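4. Fitting the Mesasitz seat pad

Before you start, check that the chair frame is fully assembled and standing on a level floor.

1. Lay the pad face down on a clean table.
2. Line up the 8 holes with the brackets.
3. Push in the bolts by hand and turn each one twice.
4. Tighten fully, working from corner to corner.

Caution: do not use a power driver. The inserts will strip.

Note: the pad holds up to 16 stone.
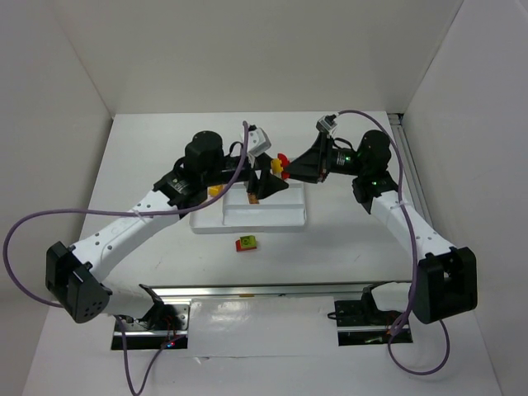 A Cluvstead customer writes that the back bolts go in more easily if the front pair is left slack until last.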